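April
By Darius Mihăilă

Collection update: the handheld station

The Trindport lab finished its first block of handheld recordings on Tuesday. The target was 600 usable episodes across 4 tabletop tasks. After review we kept 416. Most of the rejected ones failed for dull reasons: a tracking dropout of more than a few frames, a gripper closed before the recording began, or an operator who paused long enough to confuse the segmenter.

Operators work seated, one gripper in each hand, with no arm attached. The pose of each gripper and the opening of its jaws are logged along with video from the head camera, and the policy is trained on those streams together. Driving the arms directly gives cleaner joint data, but it is slow. One operator on the handheld station records in a morning what used to fill most of a day — and new people need much less practice before their motions look natural.
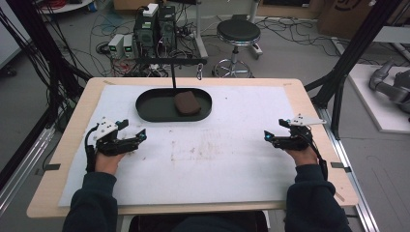
The tabletop is covered with paper for these sessions. It gives an even, light background, and a sheet can be replaced when the marks on it start to matter. We do not replace it after every run. Some variation in the surface is useful, and the first Kondia model, trained only on clean sheets, did poorly at Maddocks when the table there had stains on it.

Object placement is the weaker point. In 335 of the kept episodes the start positions fall within a hand's width of the middle of the sheet. Operators drift back to what is comfortable, even with a written list of positions. For the next block the recorder will show a start position before each run and will not arm until the operator confirms it.

Two changes to the Nirnent logging format take effect with that block. Left and right jaw openings will be stored as separate channels, and failed grasps will be labeled and kept. Anyone with scripts that read the old combined field should update them before pulling new data. The old episodes will not be converted.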